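# Is a laundry-sorting gripper at home worth the bother, or am I kidding myself?

**Posted by marrowfat_lane, 7/4/24**

I've been building a hand-held gripper in the back bedroom since the winter and I've reached the stage where I need somebody to tell me whether to carry on.

The plan, such as it is. I hold the gripper by hand, pick things up with it, record what I did, and use the recordings to teach a small arm to do the same job. The arm is a secondhand Closulitz bench model that I haven't even bolted down yet. The job is picking soft things out of a heap and putting them in one of two tubs. Socks, flannels, kids' fleece blankets, that sort of thing.

What I've got so far:

- Printed jaws in black, two fingers, linkages either side with plain steel pins
- Blue ridged pads on the fingertips, printed in the soft filament
- A wide-angle camera above the grip so it looks down past the jaws
- A laptop that was already old when I bought it
- 2,240 recorded picks, all done by me, in the evenings

The trouble is fabric. Hard objects are no bother. I can pick up a tape measure or a tin of beans all day. But with cloth the fingers either slide over the top or they grab two layers and bring half the heap up with them. When I play the recordings back I can't always tell myself whether I've got hold of one thing or two, so I don't see how a model is going to know.

The people who sold me the pad filament (Dizon) say on the packet that it is "ideal for textiles". I have my doubts. The man at the Flunthorpe shared workshop says I need more recordings, which is what everyone seems to say about everything. My wife says I could have sorted the laundry by hand in the time, and I've no answer to that.

So, two things I'd like to know. Is it the pads, or is it me? And is there any point recording more picks before I've fixed whatever is wrong?

I'm not after encouragement, by the way. If it's a daft idea, say so.

---

**Jericho Galang**

It's not daft but I'd bring your hopes down a good way.

I went through most of this two years ago with a build on the end bench at Pellulness. Same general shape as yours: two fingers, linkage, soft pads, camera over the top. I had read a lot of cheerful write-ups beforehand and I believed too many of them. Nearly all of those videos show one cloth, flat on a bare table, in a colour nothing like the table. Try it on a heap in a real room and the success rate drops through the floor. I'd like to see the ones they left out.

Pads first. I don't think the ridges are doing what you hope. A ridge bites on something with an edge. On fleece it presses the pile down and then skates. What helped me was getting the fingers to meet properly along the whole pad. Close your gripper on a strip of till receipt and pull. If it slips out at one end and holds at the other, your fingers aren't parallel when they're shut, and all the filament in the world won't sort it. Mine were out because one of the pivot holes had been printed slightly oval. I drilled it, sleeved it, and got more from that than from three sets of pads.

While you're at it, check for slop in the pins. Hold one finger still and wiggle the other. You'll always have a bit of play, but if the tip moves by the thickness of a coin then the recording says one thing and the fingers are doing another.

Next, how you approach the cloth. I'd bet you're coming straight down on it. Nearly everyone does, it feels natural. Come in low and at a slant, open, and let one finger slide under a fold while the other stays on top. You are looking for folds and edges. The middle of a blanket is a hopeless place to grab, and I'd delete any pick where you tried it, unless you want the arm to learn it as well.

Telling one layer from two is the hard bit and I won't pretend I cracked it. These are the things that made a difference:

1. Light from the side. A lamp down low gives you a shadow beside the finger, and the shadow tells you how far off the cloth you are. With only the ceiling light everything went flat.
2. Dark next to light. I practised with black things tucked under bright things so the boundary was plain. Once that worked I moved on to grey on grey, and it fell apart again, but at least I knew why.
3. A slow lift at the start. Lift by a hand's width, wait, then carry on. If a second layer is coming along, you'll see it hang. 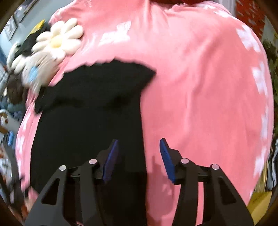
Patterned cloth is worse than plain, in my view, though I've seen people swear the opposite. Their argument is that a print gives the camera something to follow. Fair enough on a flat sheet. On anything puffed up or gathered, the print bends with it, and my model got very keen on white shapes and would go for those instead of the fold. I had to put a lot of plain cloth in to talk it out of that. Frills and gathered edges are a mixed bag too. Easy to get hold of, but what you're holding is often two or three thicknesses, so count those separately from your ordinary picks or they'll flatter your results.

As for whether to record more: no, stop. Your 2,240 aren't wasted but I wouldn't add to them until the fingers shut true. I carried on to 2,882 with my oval hole because a chap at the workshop told me quantity would wash it out. It did not wash it out. I ended up keeping well under half. Those were my evenings too, and I'd have liked them back.

And have a rummage through what you've got before you train anything. Sit down with a cup of tea and watch a couple of hundred. Bin the ones where your wrist was all over the place, and bin the ones where you'd stopped caring, which you can spot from how fast they are.

Will it sort laundry at the end? Mine would get a sock into the right tub more often than not, provided I laid the heap out a bit first. You can see the problem with that. I still use the gripper and I still think it was a decent thing to have built. I just wouldn't tell anybody it saves time.

---

**wobbly_vice**

just get a suction cup mate. did mine in an afternoon

---

**Tansy at no. 9**

Suction on fleece? I'd want to see that. Air goes straight through it. It might do for a shower curtain.

I agree with most of what Jericho says but not about throwing out the fast ones. Some of my best picks were quick, because I'd stopped thinking about it and my hand just did it. I'd judge them on whether the thing ended up in the tub.

One more to add, and it's a dull one. Look at what's behind your heap. If you always record in the same chair facing the same shelf, the model can get used to the shelf. I moved my tub to the landing and the whole thing went to pieces, having been quite respectable in the spare room. Books, pictures on the wall, pot plants, it had been leaning on all of it. So when you do start recording again, shift about. Different room, different end of the table, curtains open, curtains shut. It's tedious and I put it off for ages.

On the filament: I've used the Dizon stuff. It's fine. It's the same as the cheaper stuff, as far as I can make out, in a nicer box. Wipe the pads with a damp cloth every so often, as they pick up fluff and then they grip nothing at all. That could be half your trouble, if you've been doing blankets every evening without cleaning them.

I'm less gloomy than Jericho about the end result but I haven't got mine past two kinds of item, so take that as you like.

---

**marrowfat_lane**

Thanks both. Did the receipt test. It slides out at the top of the left finger and holds at the bottom, so that's me told. Haven't had the pins out yet.

The pads were filthy. I hadn't once thought to clean them. It's a bit better on flannels now, no different on the blankets.

I'm going to reprint the left arm before I record anything else. I remain unconvinced about the lamp — I had one on the desk for the first month and all it did was dazzle me — but I'll try it lower down, as you say. Not trying the suction cup.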